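Wrist view only, week whatever

OK quick one becuase I have a run finishing in an hour and want this written down before I forget what I did.

Short version. I dropped the outside camera. The policy now sees only what the camera behind the gripper sees, and it grasps better than it did with both. Not what I was going for. I was going for "a bit worse but cheaper to train" and I had the paragraph for that half written already.

Setup, for anyone landing here from the Vonley thread. Everything is in sim. Same arm, same parallel gripper, same rooms out of the Iturra scene pack, with the low-poly meshes since the nice ones eat my GPU. Task is grasp and lift. Object gets put down at a random spot on the work surface, with other stuff near it, and the arm starts from a random pose above. Behavior cloning, nothing fancy. 434 demos, all scripted, all filtered so the lift went through. Then 100 test episodes per checkpoint, on layouts the policy never trained on.

Old version: two views, one from a fixed spot across the room, one from the wrist. Both go through the same small encoder, get glued together, out comes an action chunk. New version: delete the first half of that. Literally commented out a line. (I know. It's a branch. It'll get cleaned up.)

Failures on the 100 test layouts went from 13 with two cameras to 5 with one. Three seeds would be better. I have one seed. More running now, see above re: one hour.

Why I think it happens. When the fingers get close, the fixed view is close to useless. The arm blocks it, the object is a handful of pixels, and the encoder still spends half its budget there. Worse, the fixed view leaks the layout. The policy learns "object near that corner, so go to that corner" and then coasts in on memory from the demos. Move the furniture, it coasts into the wrong place. From the wrist there's no corner to lean on. Just the gap on the left and the gap on the right, and make them match.

I checked this the lazy way, by blanking the fixed view for the last stretch of the approach in the OLD policy. Grasps didn't really drop. Blanked the wrist view instead and the whole thing fell over. So it was mostly ignoring the far camera at the end anyway, and using it for shortcuts at the start.

The approach is where it gets fun to watch. I've been stepping through episodes one step at a time and the thing to look for is the thin slot between each finger and the side of the object. Jar-shaped stuff with a block standing right behind it was the hard case for the two camera policy, it liked to come in crooked and clip a finger.

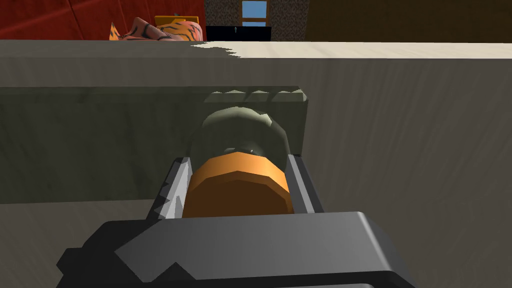

Prarneck, by mail, thinks I'm fooling myself: the fixed view isn't the problem, the shared encoder is, and if each camera got its own weights the gap would close or flip. Also that a wrist-only policy has to go hunting whenever the object starts out of view, and my start poses are too kind to show it.

Fair on both. The encoder one I can test, it's a config flag, queued it already. The second one I half knew. My start poses are random but they're random in a box, and from nearly anywhere in that box the object is in view or just off the side of it. I went back and made the box bigger. Haven't run the full set on it, only poked at it by hand, and yes, when the object isn't visible the arm does a sort of slow drift to the left and then commits to whatever it sees first. Which is sometimes a block. It will very confidently try to pick up a block.

Options there:

Give it some history. Right now it gets one frame and no memory at all, so once something leaves the view it's gone. Hiltden had a baseline with a short stack of past frames and the code is easy to steal from.

Or keep the fixed camera but drop it out at random in training, so it's there for finding the thing and can't be trusted for the grasp. I like this one more. Less elegant. Probably works.

Or a scripted look-around first. Boring, works today, might just do that for the real deadline.

One more thing I want to note down so I stop relearning it. Texture matters less than I thought. I swapped the wood grain on the work surfaces for flat gray and the wrist policy barely noticed. Swapped the background walls, same. Changed the gripper's color and it got a lot worse right away. So it's using its own fingers as the reference, and if that survives the move to a real arm then the thing to get right is the look of the gripper and not the look of the room. Big if. I have no real numbers and won't before June at the earliest.

Also found a bug where the demo filter was counting a lift as good if the object was pinched against something on the way up. Only touched a few demos, I pulled them and retrained before any of the numbers up there, so those are clean. The ones in my last post are not. Will go fix that post. Probabaly tonight.

Run's nearly done. Seeds two and three next, then the split encoder, then dropout.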